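We use cookies to remember your reading preferences. Accept | Manage settings

The Coffee from Dulora

My uncle left me a bag of coffee and a problem, and I want to tell you about the coffee first because it smelled better.

It came in November, in a carton that had been opened and taped shut again by somebody with strong feelings about tape. Inside was the coffee, a wad of brown paper, and a note in my uncle's square handwriting that said DO NOT DRINK ALL OF THIS. That was it! No hello, no love to your mother. He'd been dead for 19 days by then, so I figured he'd mailed it slow on purpose (he loved slow mail, he thought it built character), and I sat down on the kitchen floor in Eltstead and cried onto the packing tape.

Then I made a pot, obviously.

I should say that I know nothing about coffee. I buy whatever's on the low shelf at Joshi. But this stuff filled up the whole apartment, and Wilfredo Catacutan came over from across the hall in his socks to ask what I was baking.

"It's my uncle," I said, and had to start over.

Wilfredo has been my neighbor for years and he is the most patient man I know, except about parking. He drank two cups standing up. Then he picked the note off the counter and read it, and read it again, and said, "Why all?"

"What do you mean, why all?"

"He doesn't say don't drink it. He says don't drink all of it. So he wants you to stop somewhere."

I told him that was the grief talking, and he pointed out that he'd never met my uncle, and we left it there. But you can't un-hear a thing like that. For the next week I made my coffee a little weaker every morning and felt watched.
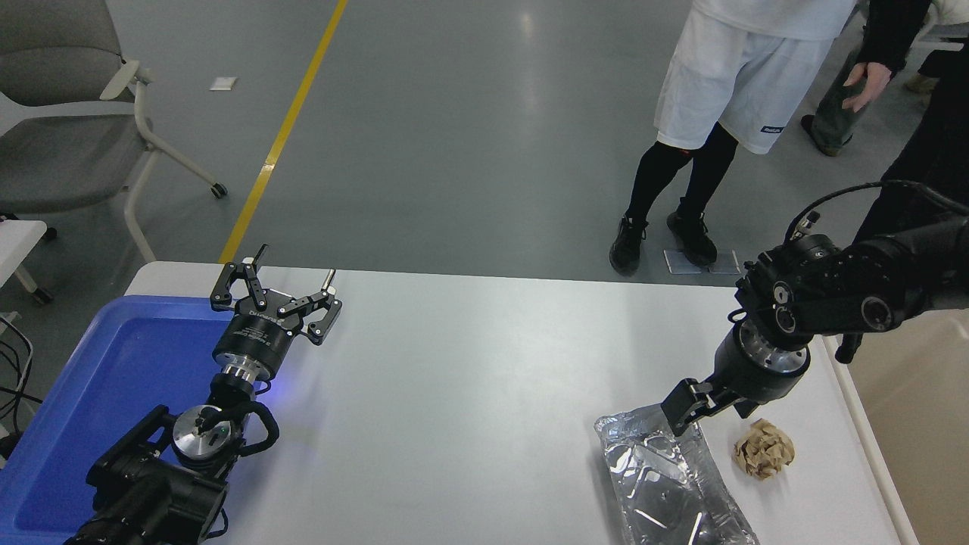 Vol. 7, No. 4 | page 31

So I took the problem to work. We have a long white table where everybody sorts, and a big blue tray that is supposed to be for things going out and is really for things we haven't decided about. I've stood at that table for so long that I think better there than at home. I put the silver bag down flat with the brown paper next to it, still in the same ball it came out of the box in, and I called Si-woo over on break.

Si-woo Bang is the youngest of us and has opinions about everything. She pressed on the bag with one finger. She pressed on it in another place. It crinkled like anything.

"There's something in the bottom," she said.

"There's coffee in the bottom."

"There's something in the coffee in the bottom."

People started drifting over then, the way they do, standing around across the table with their hands out like they could help. Somebody said diamonds. Somebody else said teeth, and was asked to go away. I had my own idea by then and I didn't like it, so I rolled the top of the bag back down and said break was over - it wasn't, we had plenty of time left - and took the whole thing home on the bus in my lap.

My idea was this. When I was eight, my uncle borrowed my lucky key. It didn't open anything. I'd found it in the gravel on the road to Wuvville, and I wore it on a shoelace, and he asked for it very seriously because he was shipping out to Dulora and wanted something lucky from home. He promised to bring it back. And he never did, and I never asked, and after enough years it gets embarrassing to ask a grown man for a key that doesn't open anything.

I poured the coffee into my soup pot at the kitchen table. Wilfredo held the bag. It came out in a long dark rush, and then at the very end something went clunk against the side of the pot, and neither of us moved.

It was smaller than I remembered. He'd had the thing polished! And there was a paper tag tied on where the shoelace used to go, one of those little claim tags, with 3,702 printed on one side. On the other side he'd written, in those same square letters, "Miles from your house. It worked the whole way."

"Huh," said Wilfredo. He had to go stand in the hall for a minute.

I put the coffee back in the bag with a measuring cup and spilled plenty of it. I'm still finding it in the drawer with the spoons. I drink it at full strength now, and when I get down near the end I think I'll probably fold the top over and leave the last cup where it is, just because he asked. The key's on a shoelace again. Si-woo wants to know what it opens, and she's already got a list.

40 likes | 6 comments | Share this story

Contact | Submissions | Copyright 2025, all rights reserved | Back to top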